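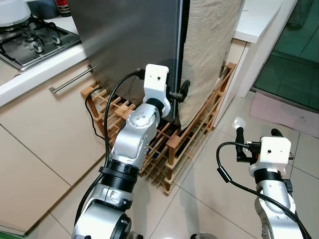 Maja Wysocka asked whether a door-opening score means anything if the method has only met one door. Her question came in before we had even put this page up, and it is the right one to start with. The short reply is that it means less than the headline number suggests. The longer reply is below, along with what you get if you order the package anyway.

Podix Contact Policy for two-arm mobile bases

Podix is a learned controller for pulling, hooking and pushing household things that don't move freely: doors, drawers, lids, panels. It takes the head view and both wrist views and puts out arm motion directly. There is no hand-built model of the hinge and no force sensor in the loop. The method was developed at Prurkness under Przemysław Marciniak and we sell it as a software license with the training recordings included.

What was measured

The policy was trained on 2,631 demonstrations. We then ran 319 trials in kitchens, and 188 of them ended with the target open past the mark we had set beforehand. You may have seen a higher figure on the Shirima reseller page. That one leaves out trials where an operator pressed stop. We count those as failures, and we have asked Shirima to change the text.

A trial was scored by one person watching. We didn't have a second scorer, so there is no agreement figure to give you. Marciniak thinks the mark is clear enough that it doesn't matter. I would still like to see it checked, and the trial recordings are in the download so you can do it yourself.

What the wrist views add

The claim in the paper is that wrist cameras carry most of the useful signal once a finger is near an edge. The head view gets the base and arms to the right place, then the arm itself starts to block what you want to see. 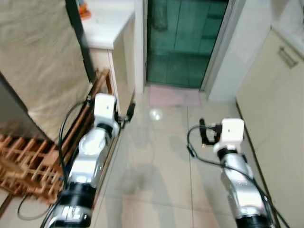 That much I believe. With the wrist views switched off, the policy tends to stop short of contact or slide along the surface. But the comparison policy was not retrained from the start without those views, it simply had them blanked. A policy that has always had three views and suddenly gets one will do badly for reasons that have nothing to do with edges. We have asked for the retrained version and will post it here, good or bad.

Known weak spots

– Doors with strong magnetic seals. The arm often slips before the seal lets go.
– Loose cloth near the edge. Towels and curtains confuse the approach.
– Narrow kitchens where the base has no room to back up.
– Anything glossy.
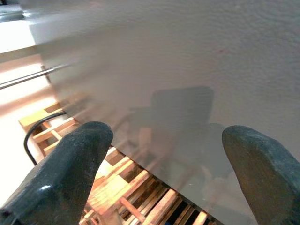

Glossy surfaces deserve more than one line. The training set leans heavily toward matte fronts, and the policy has no notion of what a reflection is. On a shiny white panel the wrist camera picks up a dark, boxy smear that looks a lot like the robot's own hardware mirrored back, sitting right above the edge the fingers have to find. Marciniak's view is that more data will fix it. Maybe. The Pilico add-on, which trains on randomly altered textures, was supposed to fix it too, and in our hands the change was too small to call.

What's in the license

Podix policy weights and inference code
All 2,631 demonstrations, with head and wrist streams in sync
Recordings of every scored trial, failures included
Pilico texture add-on (optional, no extra charge until we can show that it helps)
Email support, weekdays

What you need

A two-arm mobile base with parallel fingers, one head camera and a camera on each wrist. Cameras can be moved a little from our mounting points, but the policy gets worse quickly after that and we have no chart that says how quickly. Plan on recording demonstrations in your own space. One site collected 179 of them before the policy was worth running there, and we don't know yet if that is typical.

Should you buy it?

If you run a lab and want a baseline with its failures left in, yes. If you want a robot that opens doors in a home you have never visited, wait. The next release is planned for June and should include the retrained comparison and trials on doors that were kept out of training, which is what Maja Wysocka was asking for.

Updates to the trial recordings are free for license holders.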